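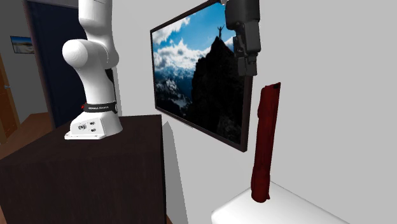 A flat-topped cabinet in dark brown

Solheim Fleline Storage Cabinet: A Long-Term Review
By Vibeke Ladefoged
2021-11-26

I have been putting off writing this one because I wanted to live with the Fleline through a whole summer and most of a fall before saying anything. Furniture reviews written the week the box arrives always make me a little suspicious (I've written a few myself, so I should know). Mine came in April and it's now had two seasons of board games, table linens, candles, a slow cooker and one very nosy cat, and I feel ready.

A little background first. We live in an older house with a dining room that is also the office, the sewing room and the place where the mail goes to be forgotten. For years all of that sat on open shelves from Ikdale. I was fond of those shelves, but open shelves ask you to be tidy every single day, and I'm tidy maybe every third day. I wanted doors. I wanted something low enough to set a lamp on, and I wanted it in dark brown, which is surprisingly hard to find at the moment when every store seems to want to sell me white or pale oak.

The Fleline cost me $500 with delivery. That's a real amount of money in this house, and I went back and forth between it and the Varkham for weeks. My neighbor Declan Haworth has the Varkham, and he very kindly let me come over and open and shut all his doors while he made coffee. It's a handsome piece and the drawers glide better than mine do. But it's deeper from front to back, and in our room you would have been squeezing past it sideways to get to the kitchen.

Assembly took me 90 minutes by myself, and I took a break in the middle to look for the good screwdriver. The instructions are drawings only, and step 4 is the one to watch. The two side panels look identical until you see that the shelf holes start a little higher on one of them. I put mine in backward the first time and had to undo the whole back. Lay them side by side on the rug before you start and you'll be fine! Get a second person for the part where you stand it up. It's heavy, and I did it alone, and my shoulder let me know about it for days.

Now for living with it. The top has held up beautifully. I've had hot serving dishes on it (with a trivet, please), wet flower pots (without one, I'm sorry to say), and a whole birthday's worth of cake plates, and it wipes down with a damp cloth and a bit of dish soap. The color does show dust. If you get strong afternoon sun, as we do, you'll see every speck of it by dinnertime, and I've made my peace with a quick wipe every couple of days.

The doors are my one true complaint. They were lovely and even when I first hung them, and by July the left one had dropped just enough to rub along the bottom. There's an adjusting screw on each hinge and it takes a minute to fix, but I've now done it three times. I wrote to Solheim about it and got a friendly answer and a set of new hinges in the mail, free of charge, which are still in their bag in the drawer with the batteries. I'll get to them.

Inside there's more room than I expected. The shelves move up and down, so my tall soup pot fits on one side and all the tablecloths on the other, and there's a hole in the back for a cord — I keep the label printer plugged in there and just open the door when I want it. One of the shelves has begun to bow slightly under my cookbooks. I moved half of them to the bottom, and it hasn't gotten any worse.

The store page had 2,608 reviews the last time I looked, and a good many of them grumble about the smell out of the box. Mine did smell a bit, like a new car with a hint of glue. I left the doors open and a window cracked for a week and it went away.

Would I buy it again? Yes, I would, and I've been eyeing the narrower one for the upstairs hall, if I can talk my husband into giving up his coat rack. If drawers matter more to you than doors and you have the floor space, go and look at the Varkham first.

Four stars from me. I'll add a note once those hinges are on.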